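Household and Shop-Floor Chores: Bench Record
Tue 11 June
Task: soft goods to belt, two arms

Purpose of the entry. The working group has been asked to state whether the Skinetent arms are fit to take over a simple sorting chore of the kind found both in the home and at the Kurkevstead packing room. In the packing room, soft toys are taken from a bench and placed on a short belt. In the home, the nearest equivalent is tidying a playroom floor. The present entry covers the bench layout, the first lift and the points to be settled before a longer run is booked.

Items for the chore are kept to the near part of the bench. The remaining articles stay towards the wall and are not to be handled. 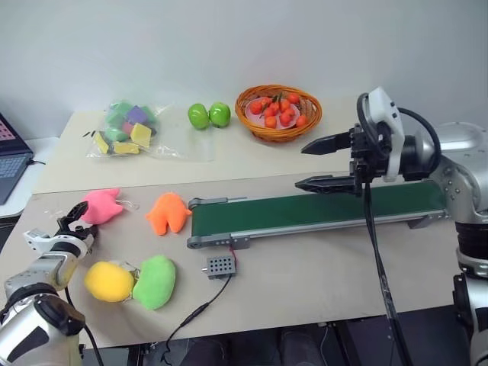
Clearance between the arms and the belt remains the principal concern. The Ingvarsson guidance, as adopted here in January, asks that a waiting gripper be kept clear of any moving surface, and colleagues are reminded that this applies during set-up as well. The right gripper was waiting with its lower finger over the rear edge of the green belt, and the waiting position should be raised before the speed is increased. The orange toy also lies very close to the bracket at the belt's left end. A person would slide it out with one finger without thinking. The arm must be given an approach from the other side, and the present program has none.

Cable routing is to be reviewed at the same time. The long black bundle from the right gripper passes in front of the belt, and a toy carried low over the front rail could catch on it. A clip higher up the arm has been requested from Stalteck.

Lifting and carrying are recorded separately on the sheet. A toy may be picked up well and still be put down badly, and the two faults call for different remedies. The pink toy is the most awkward shape of the set and was chosen for the lift for that reason.
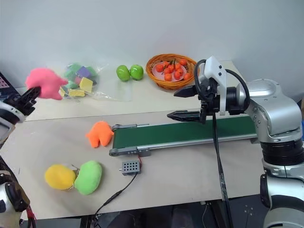
Domestic and Light Industrial Handling Section

The pink toy was held off the table between the fingers of the left gripper, with the right gripper open above the belt. The grip is entered as acceptable for soft material. No conclusion is drawn as to fruit or other goods that bruise.

On the general question, the section's view is as follows. The arms can be trusted with a chore of this kind where the articles are soft, the bench is laid out beforehand and a member of staff is present. They cannot yet be left to deal with a bench as a household would leave it. The target set for the packing room is 98 per cent of items placed without help, and no figure will be submitted against it until 3 full runs have been completed under the same layout.

Outstanding:
Raise the waiting position of the right gripper.
Write a second approach for items lying against the end bracket.
Fit the cable clip on receipt.
Repeat the lift with the yellow and light green toys, which lie side by side and may be taken up together.

The sheet for the next run is to be filed with this entry. Any change to the layout should be noted on it before the arms are switched on.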